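Two hours at the Landaswood box factory open day

I have wanted to see inside the Landaswood plant ever since I moved to Revley, mostly because of the smell. If you drive past with the windows down you get a whiff of something like warm oatmeal, and I could never work out what a cardboard factory was doing to smell like breakfast. So when they opened the doors in March I put my name down right away.
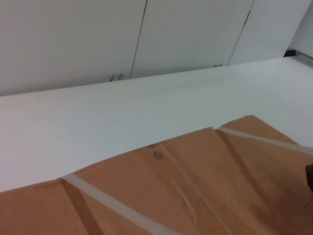 Getting in

Parking was a bit of a mess (go in by the back gate, the front one is for trucks) but the welcome was lovely. We got earplugs, orange vests and a cup of truly terrible coffee, and then they split us into groups. Mine was led by Shanti Vishwakarma, who has worked there since she left school and walks very, very fast.

The oatmeal question

It's the glue! Corrugated board is held together with starch, which gets cooked right there in the building, and I was so pleased to have my answer in the first ten minutes that I missed most of the next bit. I did catch that the wavy layer in the middle is called the medium and the flat sheets are liners. The paper comes in on huge rolls, and the one we stopped beside weighed 3000 pounds. A man in our group asked if he could push it. He could not.

The long machine

The corrugator is the star of the show, 466 feet from end to end, and we walked the whole length of it. It's hot down at the wet end, so don't wear a sweater like I did. The paper goes between two ridged rollers and comes out crinkled, then it meets the glue, then the liners, and by the far end it's stiff flat board being sliced up faster than I could follow. I could have stayed there all afternoon, but Shanti was already through the next door.

Crushing things

My favorite stop was the test room, where Remzi Polat squashes boxes for a living. He let one of the kids press the button, and we all watched the needle creep up to 1308 pounds before the sides gave way with a sort of sad crunch. Big cheer!

Before you go

The tour is free, but you do have to book. Closed shoes only, and they mean it, as two people in sandals got sent back to their cars. There are a lot of metal stairs. We finished in the canteen with lemon cake, much better than the coffee, and I went home with a flat-packed magazine file that I still haven't managed to fold.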